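Walk-through 06/12/1999, Kneath Hall kitchen and dining room

Checked by: Mabli Griffiths
Copy to: Rhodri Jarman

Rhodri, this is the best one we've had since I took over the clipboard! Comments are under each part. Anything marked **FIX** needs doing before the Sesby supper.

## Ways in and out

- [x] Front doors open fully, both sides
- [x] Back door opens from inside without a key
- [ ] Back step lit - **FIX**
- [x] Hallway clear

The new closer on the front doors is a joy. They shut quietly and don't catch your heels anymore. The bulb over the back step is out again, same fitting as in August, so I'd look at the wiring this time before putting in another bulb. The chairs that used to live in the hallway are in the shed and I hope they stay there.

## Fire

- [x] Extinguisher by the stove: gauge in the green, pin and tag in place
- [x] Fire blanket on its hook
- [x] Smoke alarm, dining room: tested, very loud
- [ ] Smoke alarm, pantry: chirping - **FIX**
- [x] Exit signs lit

The extinguisher is number 1628 if Larneck ask when they come to service it. They had it down as the hallway one last time. Pantry alarm wants a 9-volt battery and there are none left in the drawer.

## Stove and hot things

- [x] Burners light first time, all of them
- [x] Gas shutoff turns easily
- [x] Hood filter clean
- [ ] Oven mitts - **FIX**

Whoever scrubbed the hood filter deserves a medal. I held it up to the window and could see right through it! The mitts are worn thin at the thumbs and I could feel the heat coming through on a tray of rolls. Please throw them out, don't put them back "for spares."

## Fridge and water

- [x] Fridge 38 F, freezer 0 F
- [x] Raw meat shelf at the bottom and labeled
- [x] Hot tap at hand sink: warm within a minute
- [x] Soap and paper towels
- [ ] Drain under prep sink - slow

Not a FIX yet on the drain. I ran it for a while and it does clear, just takes its time. Somebody should pull the trap and have a look.

## Floors and furniture

- [x] Kitchen mat flat, no curled corners
- [x] Folding tables lock
- [ ] Chairs - 2 pulled out with loose back legs - **FIX**
- [x] Room limit sign posted (86)
- [x] Tablecloths clear of the walkway

The floor is so much better with the Holirine cleaner. It dries without that slick film and I walked it in my worst shoes to be sure. One thing on tablecloths: when we put the long ones out for a big crowd, please check the ends by the kitchen door, where people come through with trays and can't see their feet.

## First aid

- [x] Box on the wall, not locked
- [x] Blue bandages, burn gel, gauze
- [ ] Disposable gloves - nearly out

I'd get a box of 200 and be done with it. They go fast on pie day.

## Still open from August

- Handrail on the cellar stairs: done, solid as a rock
- Cracked outlet cover by the coffee urn: done
- Knives loose in the drawer: done, they have their own rack now and it's great
- Label for the water shutoff: still not done

Next walk-through after the supper. Same clipboard, I'll bring the good pen.

M.G.

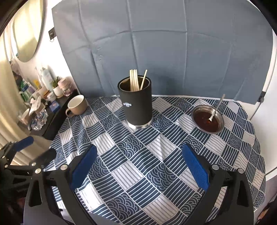
Dining room table with the patchwork cloth and the black utensil holder.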